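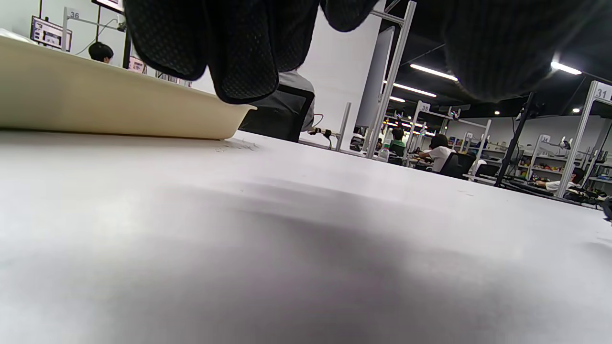

One respondent in the Lerstead room told us that a tray stops being a tray once people drop wrappers in it, and that after that she would sooner leave her things on the bare table. Several others made the same complaint in different words. We had not asked about wrappers, so the question was added to the second form.

9 min read

4.2 What ended up in the trays

The logs cover eight weeks of use and list 3178 small items left on the shared tables at the end of a session. Of these, 1309 were in a tray. The rest were on the table surface. Items that were under a chair or on the floor were logged separately and are left out of this section, as are cables and anything fixed to a table.

We had expected size to matter most. It did matter for pens and clips, which went into the tray more often than larger things did. For toys, cups and bottles the pattern was weak, and the two people who coded the logs did not always agree on what to call a toy.
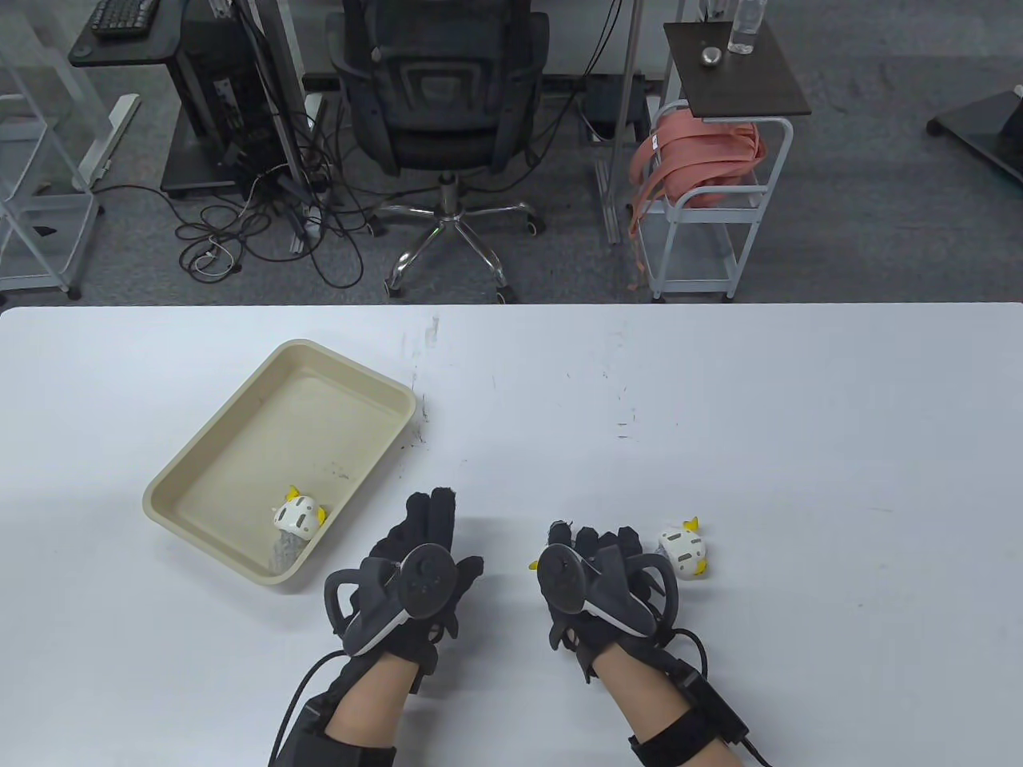
Paired items caused the most trouble in coding. The form has one line per kind of item and one box for "tray" or "table", which works when a set is kept together. It does not work when the set is split. In Figure 3 one white toy figure with yellow points is in the tray and a matching one is on the table to the right, so neither box is correct for the pair. We entered such cases as two lines. The same tray also holds a crumpled, see-through gray piece that looks like plastic wrapping, and under our rules this kind of thing is coded "waste" and does not count toward the tray total. Scuff marks on the table top were not coded at all, although the Mevo version of the form has a space for them.

Around 1000 lines had to be checked again after the rule for pairs was changed on April 17, 2019. Most of the changes were small. The share of items in trays hardly moved, but the count for toys went up, as split pairs had been entered once before that date.

Bottles were coded by type of cap and by whether they stood or lay down. Color was noted only where it helped tell two bottles apart. A colored ring or band was enough for this, and coders were told to write it down before the size.

Figure 4. White plastic bottle with a clear cap and a yellow ring.

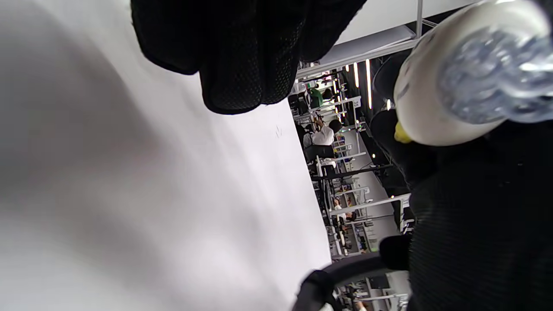
4.3 Tray depth

Two depths were in use, the shallow tray and the deeper Toivonen model. The deeper one was brought in during March and had fewer sessions, so the comparison should be read with care.

We use cookies to remember your reading settings. Accept | Manage

Contact | Copyright Clodo Working Papers | Back to top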